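Staltwood Desktop Disassembly Demonstrations
Data card and README, release 3
Last changed: Wednesday, April 30, 2025
Contact: Dayana Tapia (recording and labels), Roald Tveit (robot control, file format)

What is in this release

The set holds 1,326 demonstrations of one robot arm working inside desktop computers that lie on their side with the panel taken off. It was made at the Staltwood workshop for learning policies that remove memory modules and other small parts from used machines. Each demonstration is one attempt at one task, from the first movement of the arm until the operator presses stop.

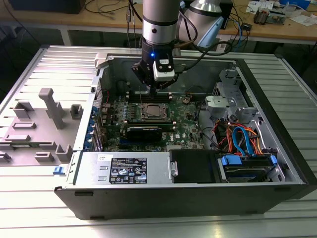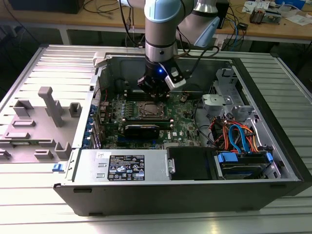
Tasks

The tasks have short names, and these are used in the folder names also.

mem_reach: bring the gripper over the memory slots and stop there.
mem_pull: take hold of one memory module and lift it out of the case.
cable_unplug: pull one data cable from its connector.
card_latch: open one latch of the expansion slots.

In mem_pull the clips of the module are opened by hand before the recording starts. We tried to let the robot open them as well, but the fingers were too wide for it, and these attempts are not included.

How the demonstrations were collected

The operator moves the arm with a hand controller and looks at the computer directly, not at a screen. Both of us operated, and the field "operator" says who (DT or RT). Roald is the faster one and Dayana makes more small corrections, so please mix both when you divide the data for training.

Before each attempt the arm is sent to a start pose, which is changed a little by a random offset. The case is also moved by hand on the table, up to 30 mm in any direction. We did not measure this offset – if you need the position of the case, you must estimate it from the images.

One recording session has normally 8 attempts on the same machine. After this we put the parts back and change the machine or the task. Attempts from one session look very similar, and they should stay together on the same side of the train/test division. The file splits.csv does this already.

Files

Every demonstration has its own folder with:

images/ – pictures from the fixed cameras, one subfolder per camera
joints.csv – time, joint positions and joint speeds
gripper.csv – time, opening width, and the command which was sent
meta.json – task, operator, session number, machine code, result

All times are in seconds from the start of the attempt. The clocks of the cameras and the robot are aligned by software, and a small delay can remain. The older loader from Futbridge reads the joint files correctly but it ignores gripper.csv, so use the script load_demo.py from this release.

Result labels

The result is "success", "partial" or "fail". The operator gives it directly after the attempt, and the other person checks it later from the images. When we did not agree, we wrote "partial" and added a note. Failed attempts are kept on purpose. Please do not use them for plain imitation without filtering.

Known problems

Reflections on the metal table and on the power supply are strong in the morning sessions. A depth method will probably have holes there.

In cable_unplug, the gripper often hides the connector in the last moment before contact.

Stickers with readable numbers are not blurred. We erased all drives before the recording, and no user data is in the files.

The machine code "Y2" appears in some folders as "Yüksel2". It is the same machine, and we will correct the names in the September release.

Use

The data may be used for research and teaching. Please name the Staltwood workshop and the release number. For commercial use write first to Ternavance, who paid for the recording time. Errors in labels can be sent to Dayana, with the folder name and the time in the file.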